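Part-time help wanted at the Trellivwood front desk

Hi, I'm Bit-na Cho, and I run the study rooms and shared workspace at Trellivwood, upstairs from the old Brellik shoe store. I've been here since 1994 (yes, the carpet has been replaced, twice!) and I'm looking for one more person to join us at the desk from January.

The job is evenings, 4 pm to 9 pm, 3 shifts a week, and you'd share the schedule with Ji and me. Ji has the mornings and will not give them up, so please don't apply hoping for those. We swap shifts all the time for exams, dentists, school plays and so on, and all I ask is that you write it on the calendar in the kitchen so I don't find out by walking into a dark lobby.

Most of the work is talking to people. We have 78 members right now, a mix of college students, translators, people studying for the bar, and a very sweet quilting group that books the back room once a month and leaves thread everywhere. You'd check folks in, answer the phone, take room bookings, make coffee, and lend out the small stuff people forget at home. Chargers mostly, but also staplers, reading glasses and once my own winter boots.

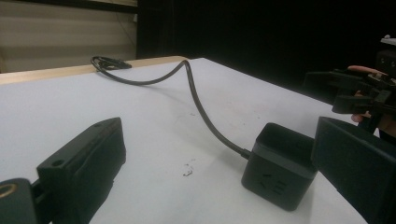

You'd also be the one who closes up. That means wiping down the tables, running the dishwasher, putting the loaner things back in their drawer and checking that the windows on the alley side are locked (the second one sticks, I'll show you the trick with your elbow). It takes me half an hour if I don't get to chatting with someone on the stairs, and I usually do.

We use a booking program called Fostatier. It's old and kind of grumpy but you can learn it in an afternoon, and I'd much rather have somebody friendly who types slowly than the other way around. You don't need a degree or any desk experience. You do need to be 18 or over, okay with stairs, and able to tell a grown adult to take a phone call outside without making them feel terrible.

Pay is $900 a month, plus all the coffee you want and a free membership. Your training shifts are paid too.

To apply, send me a short note at the front desk or drop it in the mail slot. Tell me which evenings you can do, when you could start, and a little about the last job you liked. A resume is fine but please write the note even if you send one! I'll call everybody back, usually after lunch, so leave a number where I can get you.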